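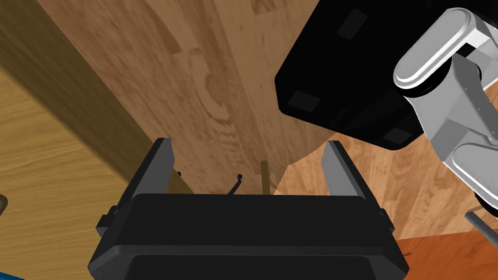

Last updated: September 20, 2021
Visitación Salcedo and Unai Arrieta

Figure 4. Gripper view in the Wirbridge simulator. The near gripper is open, with the wood-grained panel ahead and part of a second arm at upper right.

4. What changed on the handling floor

4.1 Setting and staff

Covitz employs 54 people at its Brastach depot, where returned household goods are checked, sorted and sent on for repair or resale. Before the arms arrived, each bench was run by one handler, who unpacked the item, looked it over, decided its grade and put it on the right trolley. The arms took over part of the lifting and placing. The grading stayed with the handlers. A new job was added, known at the depot as screen work, in which a handler sits at a desk and tries out arm movements in the Wirbridge simulator before they are allowed on the floor.

We interviewed 20 staff over three months, starting in July, and sat beside handlers during screen work. Interviews were held in the depot's training room and in Spanish or English as each person preferred. Quotations from the Spanish have been translated by the first author.

4.2 From hands to views

Handlers described bench work mainly in terms of touch and weight. They knew from lifting a box whether something inside had come free. Screen work gives them none of this. What it gives them is a view from the gripper, as in Figure 4, and the view turns with the wrist. A table edge may run diagonally up the screen, and it takes practice to read which way is down.

Most of those interviewed said this was the hardest part to learn. One handler with long bench experience told us she had felt "like a beginner again, and a slow one". Another said he had tilted his head at the screen for the first week and gone home with a sore neck. The training notes supplied with the simulator deal with menus and file saving at length but give the gripper view a single paragraph. Handlers filled the gap themselves by working in pairs, one at the controls and one reading out what lay near the fingers.

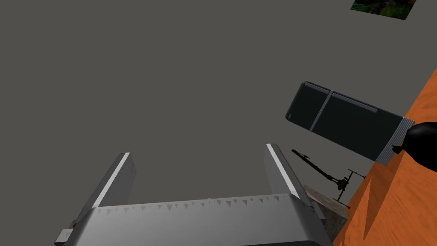

Pair working was not in the original staffing plan. The shift leads allowed it at first as a short-term measure and then kept it, as the pairs were sending fewer movements back for changes. It did have a cost. Two people at a desk meant one bench standing idle, and the handlers left on the floor had to take up the extra sorting. Several of them resented this and said so. In their account the desk was the easier place to be, with a chair and no lifting, and the rota did not share it out fairly.

The handlers on screen work saw it differently. They spoke of eye strain and of feeling watched, because every attempt is saved under a login and can be played back by a manager. At the bench a clumsy lift was gone as soon as it was made. Three people told us they had asked for the saved attempts to be cleared at the end of each shift. The request had been passed upwards and was still open when our fieldwork ended.

4.3 Who decides what counts as close enough

A good part of each session is spent on clearance, meaning the space between the fingers or arm and whatever else is on or near the table. The simulator warns of contact, but it has no opinion on a near miss. Handlers do. They would reject a path that passed the software's check if it took the arm closer to a glass item or a screen than they would have gone with their own hands.

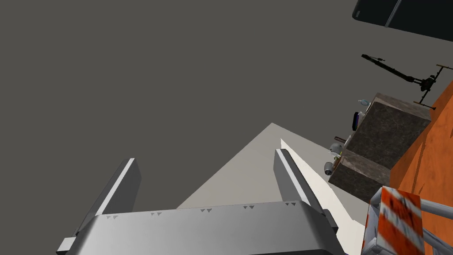

Section 4.3 last revised in July

This led to disagreement with the systems team, who at first treated such rejections as excess caution and wanted them limited. Wide paths are slower, and the case for buying the arms had been made on speed. The handlers answered that they were the ones who cleared up after a knock and filled in the damage form. A rule was agreed in the end: a handler may reject any path without giving a reason, and the systems team may ask for a second handler to look at it, but may not overrule both.

We regard this rule as the clearest change in standing that we recorded. Under the old arrangement a handler's judgement was used all day long but was never written down or named as a skill. It now appears in the work instructions as a step that must be completed and signed. Pay had not changed to match. The staff representative raised the point with the depot manager and was told that it would be looked at in the next grading review.

4.4 Objects and their stand-ins

The simulated objects are simpler than the goods they stand for. Surfaces may be plain, a screen may be one flat black shape, and an item may hang at an angle with little behind it to judge distance by.
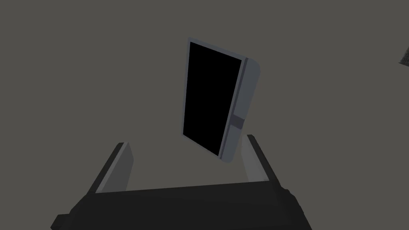
Sepúlveda Unit for Work and Technology

Handlers varied in how much this bothered them. Newer staff took the objects as they came and worked with the shapes. Those with more years at the bench kept adding what they knew of the real goods – that a tablet with a cracked corner sheds splinters when gripped, or that a casing which looks solid may flex under the thumb. They had no place to enter such remarks in the software, so they wrote them in a notebook kept by the desk. By the end of our visits the notebook was being consulted by the systems team as well, and one of its pages had been copied into the induction pack.

The notebook raises a question we return to in Section 6. Its contents were gathered by people who had spent years lifting returned goods, and bench hours at the depot are falling. A handler who joined in our second month had done almost all of her training on the screen. She was quick with the gripper view and seldom needed a partner to read it for her. When asked what she would add to the notebook, she said she had not yet held enough of the items to know.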